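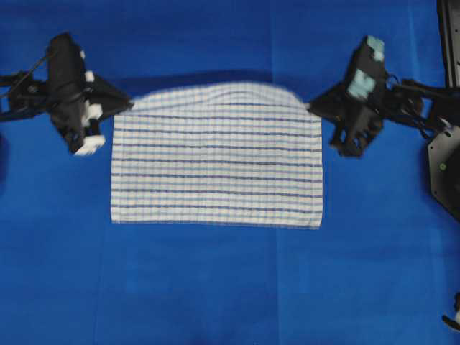 12 May 2025

Laundry day, and I did four loads before lunch (the sheets still aren't done, don't ask). I like a Monday with nothing on it. I put the radio on, folded all the dish towels and let my mind wander off to August, when we're finally going to the lake at Belmonte for five whole nights!

Felicidad Tan called while I was matching socks. She's found a cabin on the Bondton side for $161 a night, and it sleeps up to 19 people, which is ridiculous for the six of us, but it has a porch and a real oven and I'm already planning pies. We talked for 69 minutes — my phone told me so — and settled nothing except that she's bringing the big cooler and I'm in charge of towels and bedding. Fine by me. I've got plenty of the old striped ones from Mom's house and they dry fast on a railing.

Then I walked to Stokell for stamps and they were closed, so I got a peach from the stand and ate it on the way home, dripping all down my sleeve. One more thing for the wash.

Soup for dinner. Need to call Dad back tomorrow about the car.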